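4.2 What the contact diaries left out

I should say up front that I came to this part of the study grumpy. We'd asked households in Lelbridge to keep a contact diary for any relative they were visiting on a hospital ward, and I'd promised everyone on the team that the diaries would be easy to read. They weren't! People write down who they sat with and forget who they rode up in the elevator with. They remember the nurse and leave out the man who came to fix the blinds. Of the 391 diaries we got back, 83 had at least one full day with nothing on it at all, and when Dela Alhassan phoned those families she found that most of the blank days were busy ones.

So we did what the Brornen group did with its measles follow-up and went back to people with a short phone interview (Dela made nearly all of the calls, bless her, usually after six in the evening when folks were home). We asked the same 5 questions each time, in the same order, and we let people ramble. I'm a big fan of rambling. The best answer we got on shared meals came out of a long story about a birthday cake that had to be cut up in a parking lot.

Once the phone answers were added in, the list of named contacts grew to 661. I had expected the extra names to be mostly strangers and people passing in hallways, and I was wrong about that. A good share of them were family. Daughters who dropped off clean pajamas, a brother-in-law who drove and then waited downstairs, that kind of thing. Families don't seem to think of a quick handover at the door as a visit, and our diary form only had the word "visit" on it, which is my fault, as I wrote the form.

Ní Bhriain's way of sorting contacts by time spent together didn't work very well for us either. It asks for minutes, and our families think in chores. Somebody who helped an uncle wash and shave could tell us exactly what they did and had no idea how long it took. We ended up sorting by task (feeding, washing, lifting, sitting nearby, dropping things off) and only used minutes when a person offered them without being asked. 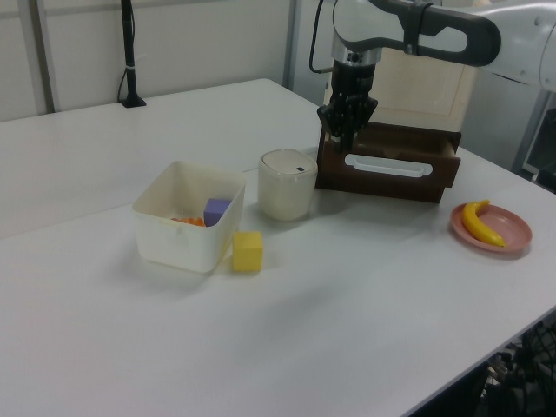 Figure 3. Bin and foam cubes on a white table.

Sorting by task made the ward staff a lot happier, too. They could look at our sheet and tell us right away which jobs they'd want a visitor to wear a mask for, and we could then check that against what the visitor told us. The match was good for feeding and washing and pretty poor for lifting, where visitors often pitched in for a moment and didn't think it counted. The Fareo ward, which had a new sign-in sheet starting in December, had the fewest of these missed moments. I wouldn't lean on that too hard, though, because it was also our smallest ward and the sister in charge there is very persuasive about paperwork. The wording we used for the lifting question is in the appendix, along with the two versions we dropped.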